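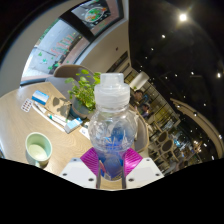
4. Recording your first examples

By now your hand-held gripper should be charged and paired (section 3), so we come to the pleasant part, which is picking things up! The Dretmont learns by copying you, so take your time and move as you would on an ordinary Friday.

1. Lay the table with everyday things: a bottle, a mug, a box or two. Leave a little clutter at the back, as a bare table teaches it very little.

2. Hold the gripper level and press the side button once. Wait for the short beep.

3. Bring the fingers slowly round the object. For a bottle, take hold low down, near the base, with the ribbed pads flat against both sides.

4. Squeeze until the pads grip, then lift, carry and set down in one easy movement. About 12 seconds is plenty.

5. Press the button again to save.

Note: Cafés and other busy rooms are very welcome (Lena Makowska gathered 362 of our own examples over lunch in Damport), but do ask the staff first, and anyone sitting nearby too.

Caution: Never squeeze an open bottle. Keep your free hand well away from the fingers while they close.

Note: If you fumble, keep the recording and mark it "slip". We find these useful as well, so please don't be shy about them.

6. Change the object, or at least move it, after every 14 recordings.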